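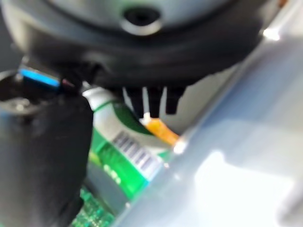

Norma interna para reposición con robot: qué dejáis por escrito y qué no

Foro > Automatización en tienda > Buenas prácticas

Lourenço Salgado
Estoy redactando las reglas de trabajo para reposición de lineal con robot de dos brazos y quiero contrastarlas antes de pasarlas a firma en mayo. El borrador viene de una guía antigua de Clesberg pensada para brazos fijos, así que hay cosas que no encajan. Copio lo principal:

1. Antes del primer movimiento se revisa la zona de la pinza: dedos, tornillería a la vista, cables y cinta. Si algo está levantado o flojo no se arranca.
2. Ningún producto se suelta fuera de la balda. Si el agarre falla, el robot se para con el producto cogido y espera a una persona.
3. La mano que no trabaja se queda baja y quieta durante todo el movimiento.
4. Distancia lateral entre la pinza y el producto vecino: 9 mm como mínimo al entrar y al salir.
5. Velocidad máxima de 400 mm/s con producto en la mano.
6. Sin personas en el pasillo mientras el brazo esté en marcha, salvo el operador con el paro en la mano.

La que más dudas me da es la 4. Con cajas puestas a cualquier ángulo y botes ladeados, el hueco sobre el papel no se parece al de la balda. 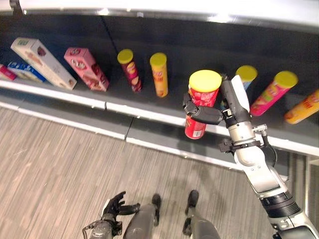 Casimiro Salcedo
La 4 no se puede cumplir y una regla que no se puede cumplir acaba en que se ignoran las demás. En un lineal de verdad el producto está torcido, apoyado en el de al lado o tumbado. Yo pediría que el robot no empuje ni arrastre al vecino, y que se registre cuando pase. Eso lo puedes comprobar con la cámara. Los 9 mm no los va a medir ningún turno.

Adesuwa Eze
No estoy de acuerdo con Casimiro. «No empujar» sin número es una discusión cada semana. Nosotros tuvimos el mismo debate en Zokorby y acabamos poniendo una distancia de planificación: el programa tiene que calcular la trayectoria con ese margen. Si luego el contacto existe, se anota como incidencia leve y no se para la tarea. El número vale para quien programa y el registro para quien opera. Son dos reglas distintas y conviene escribirlas por separado.

Sobre la 2, cuidado. Pararse con el producto cogido está bien con un bote de patatas. Con una botella llena y el brazo extendido yo prefiero que vuelva a una postura recogida antes de esperar. Tienes que decir en qué postura se espera.

Lourenço Salgado
Lo de separar planificación y operación me sirve, lo cambio. La postura de espera no la había pensado. ¿Ponéis altura?

Adesuwa Eze
Altura no. Ponemos que el producto quede delante de la balda, por dentro de la huella de los pies si es posible, y la pinza sin pasar por encima de la otra mano.

Fulgencio Bermúdez
Por partes.

La 1 es demasiado vaga. «Algo flojo» lo decide cada uno. Haced una ficha con fotos de cómo tiene que estar cada punto y que se firme al empezar turno. En Ventura la tenemos plastificada al lado del cargador, son dos minutos. Y añadid una revisión con herramienta por número de ciclos. La nuestra es cada 2.000, con par de apriete anotado. Hay quien la estira y luego vienen las holguras – me ha tocado recoger una pinza que llevaba más de 3.000 ciclos sin tocar y el juego en los dedos se notaba con la mano.

La 5 la veo bien para el pasillo. Para la aproximación a la balda es muchísimo. Partidla en dos tramos.

La 6 me parece un brindis al sol si la tienda está abierta. O cerráis el pasillo con barrera física o trabajáis a puerta cerrada. Un cartel no sirve.

Bello Fashola
Añado una que no veo en la lista: la orientación del producto. ¿Hasta dónde puede ir inclinado un bote mientras se mueve? En nuestro procedimiento se permite inclinar en el traslado, pero hay que enderezar antes de cruzar el borde de la balda de destino. Si entra ladeado, el fondo tropieza con el perfil delantero y el bote gira dentro de la pinza. También fijamos la zona de agarre: cuerpo del bote, nunca la tapa. 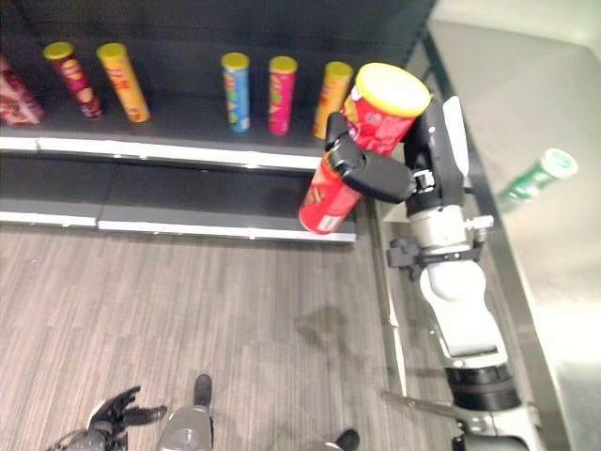 Bote rojo inclinado en la pinza, con el fondo hacia la balda inferior.

Casimiro Salcedo
Lo de enderezar antes del borde depende de la altura libre. Si la balda de arriba está baja, el bote de pie no entra con la pinza encima y hay que meterlo ladeado por fuerza. Lo he visto en muebles Brekimberg. Yo pondría «enderezado o con el fondo por encima del perfil».

Bello Fashola
Me vale, siempre que el fondo libre el perfil. Lo que no quiero es que se apoye en el canto para ayudarse.

Fulgencio Bermúdez
Eso de apoyarse en el canto lo hacen las personas todo el día y no pasa nada.

Bello Fashola
Una persona nota que resbala. Nuestra pinza no tiene sensor de fuerza en los dedos. Si la de Lourenço lo tiene, que lo diga en la norma y se puede aflojar la regla.

Lourenço Salgado
No lo tiene. Queda la versión estricta, con la frase de Casimiro para baldas bajas.

Cambios que llevo apuntados:
– Regla 1: ficha con fotos y revisión con herramienta cada 2.000 ciclos.
– Regla 2: postura de espera definida.
– Regla 4: los 9 mm pasan a planificación, el contacto se registra como incidencia leve.
– Regla 5: 400 mm/s solo en traslado. Me falta el valor de aproximación.
– Regla 6: barrera física.
– Regla 7, nueva: agarre por el cuerpo y fondo por encima del perfil al entrar.

Adesuwa Eze
En la 4 di también quién lee el registro. El nuestro estuvo meses llenándose sin que lo abriera el responsable de programa.

Casimiro Salcedo
Sigo pensando que el número sobra, pero así al menos no molesta al turno. Para la aproximación mira primero a qué velocidad empieza a vibrar el brazo extendido y quédate por debajo.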